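Filed under: Support > Dosow Sorting Cell > Clearing Faults

6. Clearing a snag at the mesh rack

Sooner or later you'll meet fault 41, and please don't let it rattle you. It means the arm felt more pull than it expected and stopped where it was. Nearly always a fingertip or the cable has caught on the rack.

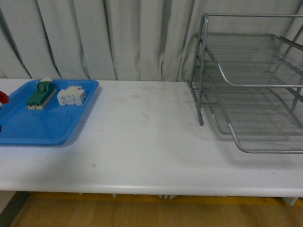
Fig. 11. Blue parts tray and wire mesh rack on the table.

1. Keep your hands away from the rack until the arm has been stopped at the main panel. Do this even if it seems quite still!

2. Follow the cable with your eyes, all the way from the gripper down to the floor, and look for any spot where it touches a rack rail. 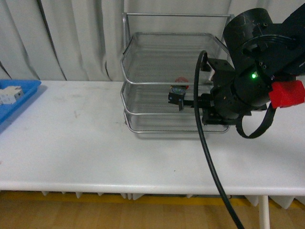 2 min read

3. Hold the rack steady with one hand and ease the cable clear with the other. Take your time over this one.

CAUTION: Never tug on the fingers. They can let go of the part without warning.

4. Choose Open Slowly on the Matheson panel, and have a soft cloth under the part in case it drops.

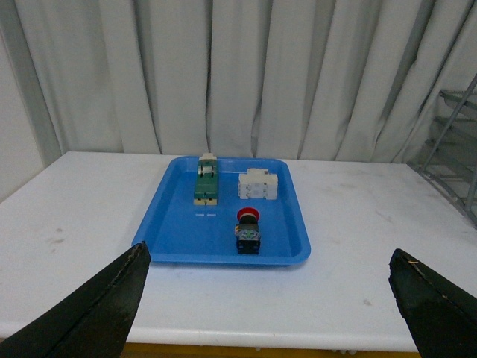 5. Back the arm out along the same path it took going in, then put the part back in the tray by hand and clear the fault.

NOTE: If fault 41 comes back the same day, leave the cell off and call Filipa Nogueira at extension 273. 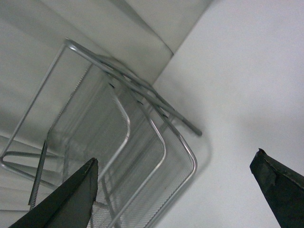 Can I bend a rack rail out of the way to give the fingers more room?
Please leave it as it is and teach the rack position again, following section 4.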